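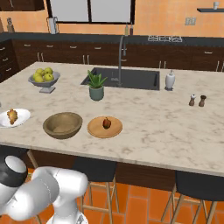

Mostly a video game with a spreadsheet attached, in Jalico's view, which is a fair summary of what our readers have been writing in ever since we said we'd look at Ditevus in simulation before anyone buys one.

Ditevus is the parallel gripper from Jatley, and the sales sheet says it holds round and rimmed kitchen goods "without retuning." We set it against our old Ding two-finger in the same rendered kitchens, 12 runs each, with 3 controller settings. The sheet makes no mention of sims, so the numbers below are ours.

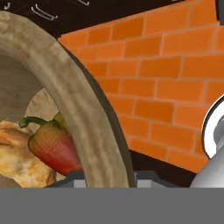 Wrist view, pepper and pastry inside the rim.

Ditevus finished 16 percent faster on average. We're not impressed yet. Most of that came from one controller setting, and when we put the Ding on the same setting the gap nearly closed. Contact friction was left at the simulator's default, which is kinder to smooth fingers than any real bowl we've handled.

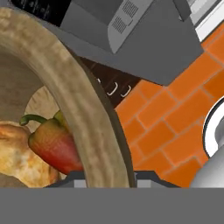
Wrist view with the range hood behind the bowl.

Cameras are the other sore point. Jatley quotes a 60-degree lens as plenty for close work.
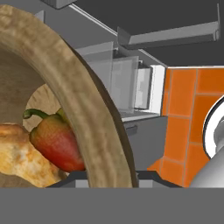 Our complaint about that lens is simple: a planner can only use what it can see. With the wrist camera this close, the rim takes up much of the left half of the view and hides the lower right of the pepper, and the bread roll runs partly out of view on the left. A wider lens might help. So might a second camera off the wrist, but that isn't in the quoted price.

Bench tests on hardware are planned for June. Until then we'd hold the purchase order.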